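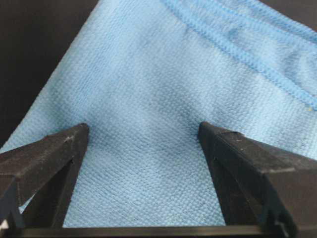

School robotics clubs should spend less of the year on competitions and more of it on housework. I have helped run one for long enough to have sat through the usual season of driving small vehicles round a taped course, and I think our pupils learned more in one term of folding a cloth. A cloth has no fixed shape. Ours is light blue microfibre with a stitched hem in a brighter blue, and the hem turned out to be the most useful thing we could have given a group of fifteen-year-olds to argue over. It is thicker than the rest and it stands up a little, so it looks like the obvious place to take hold. Half the club wanted to go for the hem every time. The other half wanted to pinch the flat part further in and let the edge follow.

The argument lasted most of November. Ekua Ayaaba led the hem side and Fiifi Dankwa the other, and they both had to write down what they expected before they were allowed to run anything. Under the competition rules we used to follow, there would have been no time for this. There was a date, a course and a points table, and whoever had the most confident idea got the keyboard. Pupils who wanted to try a second method were told, often by me, that we could look at it after the event. We hardly ever did.

I should be fair to competitions. They bring in pupils who would not otherwise come, and parents understand them. A school can put a trophy in a cabinet by the front door, and it is hard to do that with a folded cloth. Raymonde Gagnon, who started our club and still comes in to help, thinks I am wrong about most of this. Her view is that a deadline teaches pupils to finish things, and that a project without one drifts. She has a point. Our folding work did drift, and for a couple of weeks very little got done apart from tidying the cable box.

My answer is that we can set deadlines of our own. We asked each pair for 6 written-up attempts before the end of term, including the ones that failed, and a short talk to the younger years. The talks were uneven. Brisa Ponce gave a very good one on why a method that works on a smooth cloth can go wrong on a creased one, and she took questions afterwards from children who fold towels at home and had firm opinions about it. I cannot remember anyone asking a question after our course-driving demonstrations, apart from how fast the thing went.

Cost matters too. The last competition we entered cost the school £1000 once the coach, the entry fee and the official parts were added up, and it took nine pupils. The club has 26 members. The rest stayed behind, and several stopped coming in the spring. Cloths are cheap, everyone gets a turn, and a pupil who misses a week can pick up again without letting down a team.

The other objection I hear is that folding is dull and that the dull subject will put people off. I have not found that. What puts people off is watching somebody else do the interesting part. The pupils called their program Rastadano, for reasons they would not explain to me, and they kept a log of every attempt. It had reached entry 73 when exams began, and the later entries are much better written than the early ones. They say what was tried, what the cloth looked like beforehand and what changed.

I am not asking for competitions to be dropped. I would like one term a year kept clear of them, in our school and in the others nearby, with a household job chosen by the pupils at the start. Britta Petersen has offered to host a shared afternoon where clubs can show their work without any scoring. Ours will be going, and the cloth debate is still open, so there will be two demonstrations.

June 18, 2025

Contact us | © 2025 All rights reserved | Back to top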